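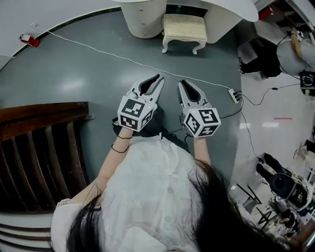
The Larnton open day drew over 200 members to the Stallach building in September, most of them, to judge by the parking lot, at exactly the same time.

The Ullis group had a round table, a pair of hand-held grippers and a great deal of patience. You hold one in each hand and do your chores with two pale gray fingers a side, and the recordings are meant to teach a robot to do them later. The group wants 2000 recordings by winter. It has 1288.

Visitors were invited to try folding a dish towel. My own attempt took 14 minutes and would not have fooled anyone's mother. A girl of maybe eight did it in one go and asked if there was anything harder.

Coffee ran out at three. The robot itself was at the Espiritu site for repairs and sent its regrets. Sign-up sheets for spring sessions are at the front desk.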